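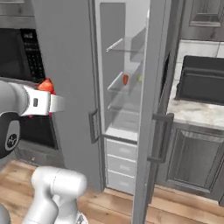
Closing Songs: Do Albums Really Save the Long One for Last?

Project report, Popular Music and Society
Group members: Fergus Skinner, Henrik Grube, Abdelkrim Lahlou
Advisor: Hartmut Ruppert

1. How we got started

This project began as an argument on the bus, and we would like to thank the other passengers for putting up with it. Fergus had been saying for weeks that every album he loves ends with its longest song, the big slow one with the extra two minutes of guitar or piano at the end. Henrik said he was remembering the good ones and forgetting all the rest. Abdelkrim, who plays bass and has sat through a lot of band meetings about track order, thought they were both partly right and that it probably depended on the kind of music and on when the record came out. By the time we got to campus we had a project topic, and Mr. Ruppert was kind enough to approve it the same afternoon, with the warning that we would spend far more time typing than listening. He was right about the typing.

Our main question was simple. Is the last song on an album usually longer than the other songs on it? We also had a second question, which we added later and which ended up being the part we enjoyed most: when people don't know where a song sits on an album, can they tell that it is a closing song just by hearing it?

2. Where the albums came from

We used the lending shelves of the Pristby campus radio station. The station has been collecting records and CDs for a very long time, mostly from donations, so the shelves are a nice mess of rock, soul, folk, country, some jazz, and a surprising amount of polka. Helmut Thiele, who runs the station library, let us sit in the back room in the evenings and gave us a copy of his catalog, which was done in a spreadsheet by several generations of students who did not agree on how to spell anything.

From the catalog we pulled 389 albums that had song lengths printed on the sleeve or label. We then took out the following:

Live albums, because the last song is often an encore and gets stretched on purpose.
Greatest hits and other collections, where somebody at the label picked the order years afterward.
Soundtracks and classical recordings.
Albums with fewer than 7 songs, since one very long piece can throw everything off.
Any album where the printed times were clearly wrong (one folk record claimed a song lasting zero minutes).

After that we had 272 albums left. We know this is not a fair sample of all the music in the world. It is a sample of what people around here bought, kept for a while, and gave away.

3. How we measured

For each album we typed in the length of every song in seconds. We first planned to compare the last song with the average of all the other songs, but Mr. Ruppert pointed out that one twelve-minute jam in the middle of side one would pull that average way up and make a perfectly normal closing song look short. We tried it both ways on a small batch and he had a point. So we compared the last song with the median of the others, meaning the one in the middle when you line them all up from shortest to longest. The median doesn't care very much how long the longest song is.

We also wrote down, with a plain yes or no, whether the last song was the longest on the album. Fergus wanted this one because it was what he had claimed on the bus.

Hidden songs gave us a lot of trouble. On some CDs from the nineties the last track runs for fifteen minutes or more, but most of that is silence, followed by a second little song that isn't listed anywhere. If you use the time shown on the player, you get a huge closing song that doesn't exist. We decided to listen to all of these and count only the music before the silence. Henrik did most of this work and would like it noted that one of the hidden songs was just somebody coughing and then laughing.

Vinyl was a different kind of puzzle. A record has two sides, so it has two closing songs, one on each side, and a band might save something big for the end of side one to make you want to turn it over. We kept a separate column for that but in the end we only had time to look at it briefly (see section 6).
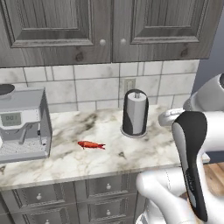 4. The listening test

For the second part we asked people to listen to short clips and guess. We took the final minute of a song, with the ending included, and asked the listener whether it was the last song on its album or one from somewhere in the middle. Half of the clips were real closers and half weren't, and we left out anything that we thought people would know from the radio.

We had 74 listeners. Most of them were students, a few were teachers, and several were parents who came by during the open house in October and were talked into it by Abdelkrim, who is very good at talking people into things. Everyone used the same pair of headphones at a table outside the music room. We should say that the hallway was noisy, particularly at noon when the lunch line backs up, and some people asked to hear a clip twice. We let them.

The clips were played through a small program called Urquijo that Henrik wrote last year for a different class. It shuffles the clips so that each person hears them in a new order, and it saves the answers. The first version saved them over the top of the previous person's answers, so we lost our first evening completely and had to ask those very patient people to come back. They are not counted twice.

5. What we found

Closing songs on our list do run longer than the typical song on the same album. The difference was there in every decade we looked at, though it was small for the oldest records and got bigger through the seventies. It was also there for nearly every style of music, with country as the clear exception. The country albums in the station library tend to end on something short, often a gospel number or a quick one with fiddle, and you could hardly tell the last song from any of the others by its length.

Fergus's claim did not do so well. The last song was the longest one on the album much more often than you would get by pure luck, but it was still well under half of the albums. He took this with good grace and has since bought Henrik a sandwich. What seems to happen is that the longest song likes to be either at the very end or right in the middle, at the end of side one, and that the second-to-last spot is very often a short song. Abdelkrim says this makes sense to him as a player, and that you want to give people a little rest before the big one.

As for the listeners, they did better than we expected when the song faded out slowly or ended on a long held note, and they did no better than guessing with everything else. A slow fade made almost everyone say "last song," whether it was or not. We had one clip from the middle of an album by Gavulum, a local band from before we were born, with a very grand ending full of organ and cymbals, and person after person was certain it was a closer. It is the third song of the record. The fourth song is about a dog.

We asked people afterward how they had decided. The answers were lovely to read and we wish we had room for all of them. "It sounded like they were putting on their coats" was our favorite. Other people said they listened for tiredness in the singer's voice, or for strings, or for the word "goodbye." One parent said that he just pictured himself getting up to turn the record over and asked himself whether he'd be sad about it.
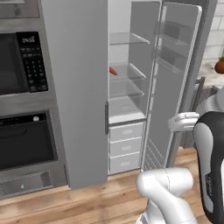
Kitchen with the refrigerator's right-hand door open.

6. Problems and things we would change

The biggest problem is that printed times are not always true. We checked a handful of records with a stopwatch and found small differences nearly everywhere, and on a few older labels the difference was large enough to matter. If we did this again we would time more of them ourselves, or at least check every last song.

We also leaned too much on the genre labels in the catalog. Mr. Thiele warned us that "folk" had been used for anything with an acoustic guitar on the cover, and after going through the shelves we can confirm this. We fixed the worst ones but we surely missed some.

The end of side one deserves a project of its own. From the quick look we took, those songs are a little longer than usual too, though less so than the real closers. Rirkon, the used record store across from the bus stop, has offered to let next year's group go through its bins, and there is a good deal more vinyl there than at the station. Anyone who takes this on should bring gloves and should ask before opening the boxes under the stairs.

Finally, our listening test only used endings. It would be interesting to play people the first minute of a song and see whether a closing song gives itself away from the beginning. Abdelkrim believes it does. Fergus has decided to stay out of it this time.

7. Thanks

Thank you to Hartmut Ruppert for his patience with our drafts, all of which were longer than this one, and to Helmut Thiele for the keys, the catalog and the tea. Thanks to everyone who put on the headphones. The spreadsheet is stored on the music department's shared drive in the folder "closers," and the tab called "fergus old" can be ignored.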